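Sollbridge Study Support
Ticket: Morning stiffness values stuck at the maximum
Product: Dirkasel patient diary, release 3
Reported by: Marinho site, data desk
Opened: July 1, 2024
Status: Open (reopened by reporter)
Priority: Normal (reporter asked for High)

Original report

We are a site in the Sollbridge study of night splints for hand arthritis. Patients fill in the Dirkasel diary on their phones each morning. One of the questions is how long their hands stayed stiff after waking, answered by dragging a slider from zero to 300 minutes.

While cleaning the export we found 347 entries where the answer is exactly 300 minutes. Not 295, not 290. Exactly the top of the scale. They come from 32 patients, most of whom gave answers under an hour on the day before and the day after.

I don't believe a person goes from forty minutes of stiffness to five hours and back to forty with no change in pain score, grip score or pills taken. If it happened to one patient I would call it a bad day. Please look into it.

Attached: export with the entries flagged, patient IDs removed.

Support reply 1

Thank you for contacting Sollbridge Study Support. We have reviewed your export and can confirm that the values match what is stored on the server. No data corruption was found. Morning stiffness is known to vary from day to day in people with arthritis, and the diary records what the patient enters. We recommend reminding patients how to use the slider.

Status changed to Resolved.

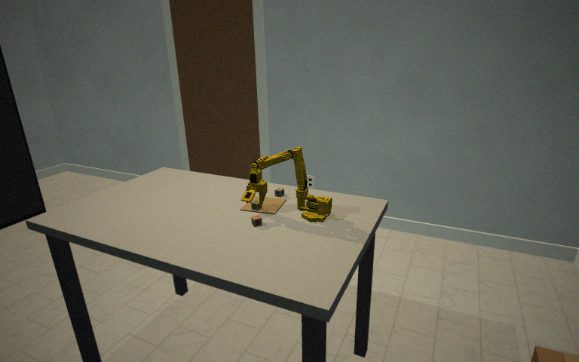

Reporter reply, ticket reopened

I never said the export differed from the server. I said the values are hard to believe. If the wrong number went in, the server will hold the wrong number very faithfully.

As for day-to-day variation, yes, stiffness varies. It doesn't vary only to the largest number on the scale. If these were real flares I would expect plenty of entries at two, three and four hours as well, and we have hardly any. The plot has a big hump on the left, a long empty stretch, and then a spike against the right wall.

We called some of the patients. I know memory is poor evidence and I wouldn't correct a single entry on the strength of it. But several said they had never had a morning like that in their lives, and one was quite offended.

Also, none of this was there in January. I went back and looked. We were on the older diary then.

Support reply 2

Thank you for the added detail. Could you please confirm the following:

Phone model and operating system for the patients affected
Whether battery saver is turned on
Whether patients wear the Fosilen wrist monitor during diary entry
Whether the app has been removed and installed again

Please note that the Fosilen sync may slow the app on older phones. We suggest that patients turn off Bluetooth before opening the diary and turn it back on afterward.

Reporter reply

Phones: a mix of both main kinds, old and new. Table attached. I can see no pattern in it, and I did look for one.

Battery saver: on for some, off for others.

Fosilen: all our patients wear it, so asking whether the affected ones do won't get us far. The comparison you need is with patients who don't wear it, and we have none. Does another site?

Reinstall: three patients did it. Two had the problem again afterward. The third hasn't, but she went on vacation and stopped filling in the diary, so please don't put her down as a success.

I am not going to ask people with sore hands to go into their settings twice every morning on a "may." If you have something that shows the sync is involved, send it and I'll think again.
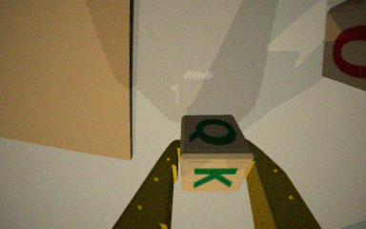

Bench notes
By the data desk, Marinho site
Filed under: Diary, Data quality

Since the ticket has been quiet I set up two test accounts and tried to make it happen. Writing it all down, including what didn't work, so that the next site doesn't have to repeat it.

Test A. Normal entry with the index finger, drag and release. Repeated until I was sick of it. Always saved what I had set.

Test B. Same with Bluetooth off. Same result as Test A. This says nothing for or against the sync theory, as I couldn't produce the fault either way.

Test C. Airplane mode, entry made offline, then connected. Saved correctly, only later.

Test D. Large text turned on in the phone settings. This was a guess. Many of our patients use large text. The slider gets shorter and its right end sits directly over the Next button, close enough that the two overlap on a small phone. Tapping the upper half of Next moved the slider to the far right and turned the page in one go. Saved value: 300.

Test E. Large text off, same phone, same tap. Saved correctly.

Test F. Large text on, but tapping the lower half of Next with some care. Saved correctly.

I ran D again after a restart and again on the second account. It happened each time. The page turns so fast that you never see the slider jump, and there is no review screen at the end, so the patient has no way of catching it.

I would like somebody other than me to repeat this before anyone calls it the cause. I wanted to find something and I found something, and that is exactly when people stop checking.

Support reply 3

Thank you for these very helpful notes. Our product team has reproduced the behavior in Test D. This is a display issue affecting a limited number of users with non-standard text settings. A fix is planned for an upcoming release. As a workaround, patients may set text size to Default while completing the diary.

We consider the root cause identified. May we close this ticket?

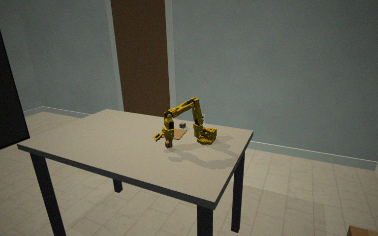
Reporter reply

No, please keep it open. A few points.

"A limited number of users." How was that worked out? Does the diary record text size? If it does, I'd like it for our patients, with dates. If it doesn't, the number is a hope.

"Non-standard text settings." Large text is a standard setting on both kinds of phone. In a study of hand arthritis, with the age of the people in it, I would have expected it to be the first thing tested.

"Root cause identified." It is a cause. Whether it explains every one of the flagged entries is a separate question. I asked the affected patients what text size they use. Most said large, or bigger than large. Four said they had never touched the setting. They may be wrong, or a relative may have set up the phone, or there is a second fault. I can't tell these apart from here, and nothing you've sent tells me that you can.

Then there are the values we can't see. Someone who truly had a five-hour morning and entered it correctly now looks the same as someone who brushed the slider. We can't just delete everything at the top of the scale. That would throw out the worst mornings in the study and make both groups look better than they were. Leaving it all in is no better. If patients in one group use large text more than the other, it could tilt the main result, and I'm not supposed to know who is in which group, so I can't check.

What I need from you:

The touch log for the stiffness page, if one is kept. A real drag should show the finger moving. A stray tap on Next should show one point.
The date release 3 reached each phone, as opposed to the date it was published.
A written note to the other sites. I asked one of them in passing and they hadn't heard a thing.

Support reply 4

Touch logs are kept on the phone for a short period and are not part of the standard export. We have asked engineering whether they can be collected on request. Install dates are attached.

A notice to sites is being drafted.
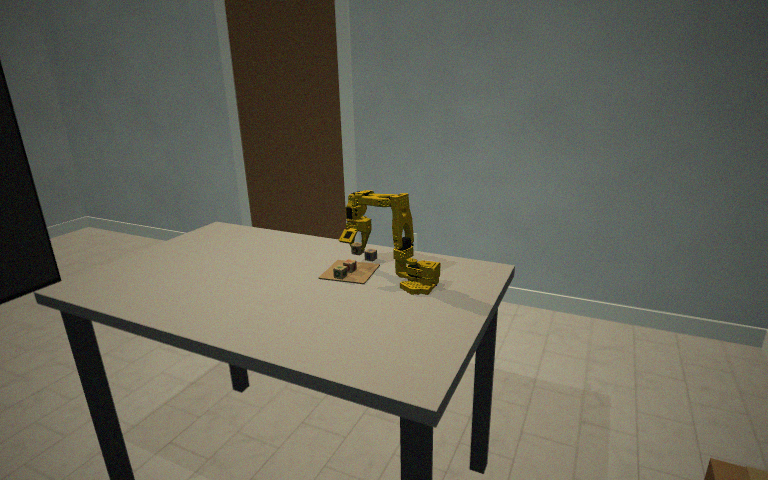 Reporter reply

Thanks for the install dates. I matched them to the flagged entries. All but a handful fall after the update on that patient's phone. The handful before it belong to a patient with long stiffness throughout, where the top value fits with the rest of her diary. I'm inclined to take hers as real. That is a judgment and I've noted it as one in the cleaning file, with nothing overwritten.

So the timing agrees with the layout fault. It would also agree with any other fault that came in with the same update, so my question about the four patients stands.

"A short period" for the touch logs: how short? If they are being wiped while we wait for engineering to say whether they can be collected, the useful answer is this week's. Please ask them to stop the wiping first and discuss the rest after.

On the text size workaround, we've put it to the patients we could reach. A couple said they can't read the questions at Default. I told them to keep large text on and phone us their stiffness answer, which we write on paper and mark as taken by phone. The study lead has been told that this departs from the protocol, and a deviation form has gone in.

Please send me the notice before it goes out. If it says "limited number of users" I will object to it.

Support reply 5

Engineering confirms that touch logs are kept until the next app update. The next update has been put on hold for your site. Draft notice to follow.

Status: Open. Waiting on: engineering (log collection), support (draft notice).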